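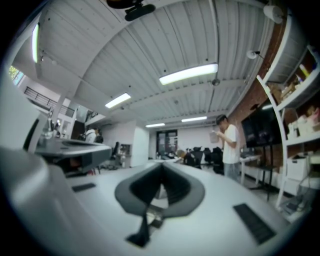 Garra do projeto Numeo – abertura dos dedos

rui_mecatronica
Alguém do clube já fechou o relatório da garra? O nosso grupo tem 17 páginas e falta a parte da calibração. Com o dedo em V perdemos as peças redondas quando a abertura passa de 33 mm.

flisteck
Isso é folga no parafuso, o V não tem culpa. Apertem e repitam a série.

rui_mecatronica
Já apertámos na quarta-feira. Deu igual.

Tamer Geagea
Discordo do flisteck. Fizemos 183 repetições com o parafuso travado e o erro continuou lá. Para mim é o ângulo das faces, demasiado aberto para cilindros pequenos.

marta.dm
Mudar o ângulo agora significa imprimir tudo outra vez – e a entrega é em junho. Eu colava borracha fina nas faces e seguia.

flisteck
183 repetições com a mesma peça não provam grande coisa. Que diâmetros usaram?

Tamer Geagea
Dois. Ponho a tabela na pasta Tetow hoje às 18h.

rui_mecatronica
Ok, experimento a borracha primeiro. Se não der, imprimo um V mais fechado.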